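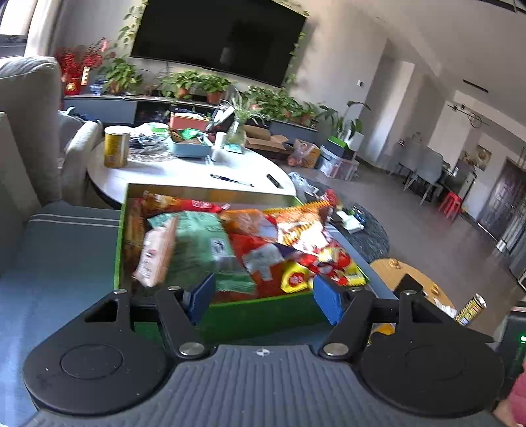 # Isterwood 50 バックパック

容量50リットル、重さ1571グラム。テント泊の縦走をする人のために、Trarkthorpeの小さな工房で縫っているバックパックです。当店では3シーズン前から扱っていて、スタッフの半分が私物として背負っています(残りの半分は貯金中です)。

初めて背負ったときの感想は「あれ、荷物どこ行った?」でした。水とテントと4日分の食料を入れて、もちろん重いことは重いのですが、重さが肩ではなく腰骨の上にすとんと座ってくれるんです。ヒップベルトの角度がとにかくいい!設計したMechthild Aignerさんはもともと馬具の職人で、ベルトの当たる面のカーブにはかなりしつこくこだわったそうです。

## 仕様

| 項目 | 内容 |
|---|---|
| 容量 | 50リットル(吹き流し部分を除く) |
| 重量 | 1571グラム(Mサイズ、フレーム込み) |
| 奥行き | 22センチ |
| 背面長 | S / M / L |
| 本体素材 | リサイクルナイロン、底部のみ二重 |
| フレーム | アルミステー1本、取り外し可 |
| 色 | モスグリーン、煉瓦、墨 |
| 付属品 | 雨蓋、コンプレッションコード、補修布 |

## 背負い心地のこと

背面パネルは薄めです。最近のふかふかしたパックに慣れていると頼りなく見えるかもしれませんが、歩き出すと体との距離が近いぶん、岩場で振られる感じがぐっと減ります。奥行き22センチというのも絶妙で、木段の下りで後ろに引っ張られません。

アルミステーは手で少しずつ曲げて、自分の背中に合わせられます。店頭なら一緒に調整しますし、通販の方には曲げ方の説明書を同封します。膝に当てて、ゆっくり。一気に力をかけると戻すのが大変です。

## 食料をどこに入れるか

お問い合わせでいちばん多いのがここです。山の楽しみの大部分は食べることなので、気持ちはよくわかります!

夕食と朝食は一日分ずつ袋にまとめ、本体の中ほど、背中側に立てて入れるのがおすすめです。行動食は別にします。袋菓子は標高が上がるとふくらむので、かさばるものは出発前に小分けにして空気を抜いておくと、詰めやすさが段違いです。甘いものばかり持っていくと二日目の午後に必ずしょっぱいものが恋しくなるので、おせんべいやナッツもぜひ。

その日に食べるぶんはヒップベルトのポケットへ。左右とも片手で開けられる大きさのファスナーで、厚手の手袋をしたままでもつまめます。右のポケットだけ内側に仕切りがあり、ゴミはそこに。地味ですが、一度使うと戻れません。

## 気になるところも書いておきます

- 雨蓋のポケットは一室だけです。地図とヘッドランプと日焼け止めが仲良く混ざります。
- サイドポケットは深く、ボトルが落ちない代わりに、背負ったまま戻すには少し慣れが必要です。
- 生地は水をよくはじきますが、縫い目の防水処理はありません。長雨の日は内袋を使ってください。
- 煉瓦色は写真より実物のほうが赤みがあります。個人的には大好きな色です。

## お客さまの声

「10月の縦走で使いました。朝5時に小屋を出て、午後までほとんど肩が痛くならず驚きました。ただ、ベルトの余りが長いので切りたいです」(Marisol Tranさん、Mサイズ)

ベルトの余りは、付属のコードで巻いて留められます。切るのは冬のウェアで試してからにしてくださいね。着ぶくれすると、あの長さが要るんです。

「前のパックより小さく見えるのに同じ荷物が全部入った。Lの背面長がようやく合った一台」(Booker Pettigrewさん、Lサイズ)

## サイズの選び方

首を前に倒して出っ張る骨から、腰骨の高さまでを測ります。43センチ未満はS、48センチ未満はM、それ以上はL。境目の方は短いほうを選ぶと、ヒップベルトが正しい位置に来やすいです。試着のときはぜひ重りを入れて、店の階段を何往復でもどうぞ。Sorkville店には13キロの砂袋を用意してあります。

## 修理について

バックルの交換は店頭でその場で行います。生地の破れや縫製のほつれは工房に送るので、夏のあいだは少し時間をいただきます。送る前に中の砂と松葉を払い、ぬるま湯で軽く拭いて陰干ししておいてください。洗濯機は使えません。

モスグリーンのSは次の入荷待ちです。煉瓦と墨は全サイズ、店頭で背負っていただけます。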